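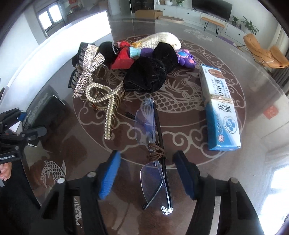 Spectacles between the jaws of a hand-held gripper, with a carton and hair accessories beside them, during the Wimeck student sorting project.

Students on the Wimeck automation course have begun recording grasps for a household sorting project, with 30 sessions planned before the end of term in September.

The class of 14 works in pairs. One student operates a hand-held gripper with a camera mounted on it, and the other sets out the objects and keeps the log. The recordings will be used to train a bench arm to separate mixed items on a table top and place them in the correct tray.

Course tutor Savvas Manolakis said the object list had been drawn up to include difficult shapes. "A carton has flat sides and the jaws close on it squarely. Spectacles are a different matter. The lenses are clear, they reflect the window, and the arms are thin. Hair clips are awkward too, as there are few parallel faces to hold."

Glass table tops are permitted under the project rules. Manolakis said reflections had caused errors in depth estimates in last year's work, and the class wanted such surfaces in the training set from the start. Patterned surfaces are also allowed.

Each session is checked for dropped frames and for jaw position errors before it is accepted. A grasp is logged as failed if the object slips before it reaches the tray, and failed grasps are kept in a separate folder.

The control software, named Gatier by the students, is in its second version. The first closed the jaws at a fixed speed. The current one slows them over the last 2 cm of travel.

The trained arm will be entered in the sorting class at the Bataineh student competition. Entries are scored on items placed correctly and on time taken, with a penalty for any item dropped.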